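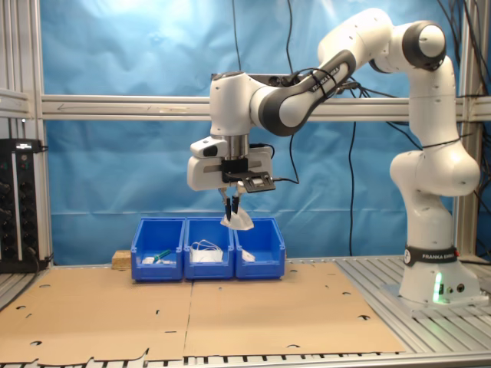 Robotics Club, sorting project group
Minutes of the August meeting

Chair: Narendra Kandpal
Start: 4:30 p.m.

1. Minutes of the previous meeting
Approved with one correction. Under item 3, "Drolora" should read "Gerkine." Drolora is the scheduling script; Gerkine is the grasp planner.

2. Data status
The log holds 436 pick attempts. Entries made before the gripper offset was changed are still mixed in with later ones. They will be tagged and left out of the success rate until someone has checked them. No rate will be quoted in the club report before then.

3. Soft items
Discussion of face masks as a test item. Ear loops catch on each other, and a pick that lifts two masks is currently logged as a success. Agreed to add a separate code for double picks. The grasp point will be taken from the body of the mask and not from the loops. A proposal to drop masks from the item list was not supported.

4. Speed
Transfer speed over the bins stays at 30 percent of the club limit. Kongkaew team asked for 100 percent on the return move with the gripper open. Deferred until the stop test has been repeated at the higher speed and the result written in the lab book.

5. Bin positions
Positions are stored in the Clesik file by hand after each setup. Two versions of the file are in use. The one on the shared drive is to be treated as correct; local copies should be deleted. Bin numbering runs left to right as seen from the operator's side.

6. Demonstration for new members
Length set at about 2 minutes per run. One operator at the stop button, one at the keyboard. Visitors stay behind the floor line. Script to be kept short, with time for questions after each run.

7. Actions
Kandpal: tag old log entries, add double pick code.
Kongkaew team: repeat stop test, report in writing.
All: remove local Clesik files.

8. Other business
Cable ties are running low. Order to go in with the next parts request.

Meeting closed at 5:20 p.m.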